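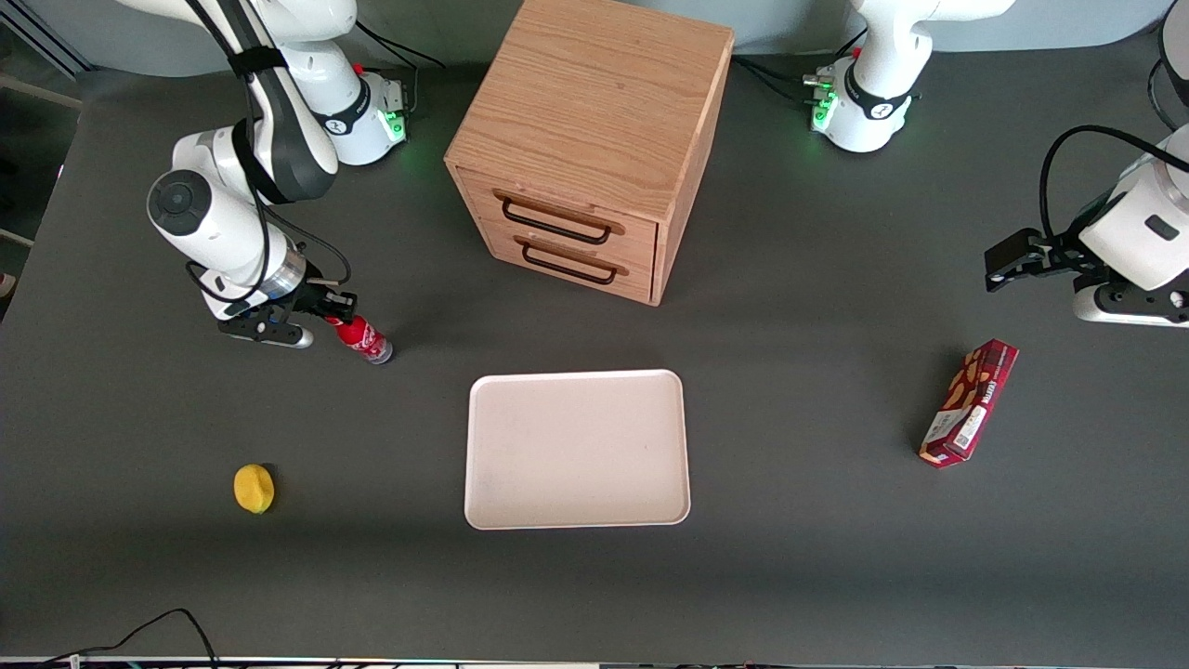 **Is Makeo taking my job on the packing line?**
No – I asked the same thing in December. Makeo does the picking and placing, and the 29 of us at Plosto still have our shifts. Mine changed, though: I used to pack 289 trays a day, and now I check them and sort out the odd ones.

**Do I need to know how to code?**
Nope! I sure don't. The training took me 4 mornings, and most of that was learning when to hit the red button.

**Is the pay different?**
Same rate. Operators get a bit extra after 5 months.

**What if I hate it?**
Talk to your lead. Two people from my crew moved over to the Strand warehouse, and they like it there.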